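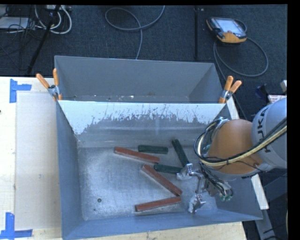 Re: Big grey metal bin, two sections. Keep it for the block sets or pass it on?

gumleaf_jo wrote:
Okay so I finally got the old divided bin up on the table and I'm torn! I want it for the long narrow blocks (the red and green ones, they don't fit in any tub I own) and the big front section takes them lying down with heaps of room. My worry is the divider. The white coating on the upper part is really worn, with scratches and chips right through to grey metal. Our toy library in Flarnavdale has 124 sets on the books and this would sit out where the kids can reach it. Would you strip it, paint over it or leave it?

tinshed_mal wrote:
Leave it. It's a metal bin, it's going to look like a metal bin. I've got three worse than that in the shed holding bolts.

parkside5 wrote:
Bolts don't chew on things, Mal. Jo, if you don't know what that white stuff is I wouldn't have it anywhere near toddlers, and please don't go at it with dry sandpaper. Get a test kit first. Any decent hardware place will have one.

gumleaf_jo wrote:
Hadn't even thought of lead, ugh. Good call. The bottom edge of the coating is all ragged and it comes down further on the left, so there's a fair bit of edge to pick at.

Chie Yokoyama wrote:
Hi Jo, I sort blocks for the Mokura playgroup and I'd be asking about the floor of it too. Is that a hole, lower left? Ours had one and we lost half a bag of counting beads through it before morning tea. Long blocks will be fine of course but it rules out anything little.

gumleaf_jo wrote:
Yep, small and round. Blocks only then. I was thinking the back part could take the Clonon pattern cards, once I've vacuumed out the bits of grit.

tinshed_mal wrote:
Cards in a metal bin in a room with no heating? They'll curl. Put them in a zip pouch and hang it off the shelf.

parkside5 wrote:
Agree with Mal for once (mark your calendars). Also, do you want red and green in together? We split ours by colour and pack-up got so much faster.

Chie Yokoyama wrote:
See, I'd go the other way. Ours are mixed and the kids like digging for the one they're after. Splitting just means a grown-up re-sorts the lot on Tuesday night, and that grown-up is me.

parkside5 wrote:
Fair, but my lot are four and love a sorting job.

gumleaf_jo wrote:
I'm with Chie, mixed it is. What about that near corner though? It looks pretty pointy to me.

tinshed_mal wrote:
Bit of rubber edging. I bought a roll of the Lungu stuff, 1000 mm, and did two toolboxes with it. Wipe the metal down with metho first or it'll peel off in a week.

gumleaf_jo wrote:
Ordering some now! Test kit first, then edging. If the kit comes up bad it's off to the tip shop with a label on it and I'm back to hunting for a long tub. Anyone got a spare?

parkside5 wrote:
I've got an under-bed one with no lid. PM me.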